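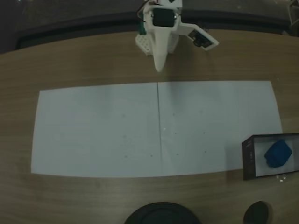 I bought the Gistemley table from Gudville in March to replace a folding one that had developed a sag in the middle. I wanted a plain top for drawing, cutting and laying out patterns, and I did not want glass or anything shiny. The top is light brown wood with faint lines of grain, and it stays quiet behind whatever you put on it. A large white sheet of paper can lie flat in the middle with wood still showing round it, and a shallow box fits at the right-hand side if you let it sit over a corner of the paper. That is about how I use it most evenings.

The price was £576, plus £50 for delivery to a room of your choice. I paid the extra and was glad of it, as the top comes in one piece and my stairs turn twice. The two men who brought it up were careful with the banister. They took the outer cardboard away but left the inner wrapping, which I then had to get rid of myself.

Assembly is a matter of bolting on four legs and a rail. The instructions are drawings only and the drawing for the rail is the wrong way up, so I fitted it, took it off and fitted it again. Allow an hour. The key in the bag is soft and started to round off on the third leg. I used my own after that. Glenys Wragg, who has the same table in her workroom, told me hers went the same way.

Once up, it is steady. I lean on it hard when I am cutting with a knife and ruler and it does not rock or creep. The feet have screw adjusters and I needed one of them, by the back wall. The height is fixed. It suits me sitting down but is a little low for standing work, and I notice it in my back if I cut for too long.

The surface is good to write on through a single sheet. The grain does not come through with an ordinary pencil. With a soft one held on its side it does, slightly, so I put a second sheet underneath for shading. Masking tape lifts cleanly if you take it off the same day. I left some on for a week and it took a small patch of the finish with it, near the back. Gudville sent a sachet of oil when I wrote to them and the patch is now hard to find.

Tea has been spilt on it once and wiped up straight away with no mark. I would not leave a wet mug on it.

The edges curve slightly, which is kinder on the forearms than a square edge. The drawback is that you cannot hook a T-square over the side and trust it. I keep a drawing board for that and stand it behind the door. Clamps hold, but put a scrap of card under the jaw.

There is no drawer, and the matching one that Gudville sells costs nearly £100. I looked at it in the shop and thought the runners felt thin. Boxes do the same job.

The guarantee is for two years and covers the frame and the joints but leaves out the finish. I would buy the table again at this price, though I would ask for the taller legs if they ever make them.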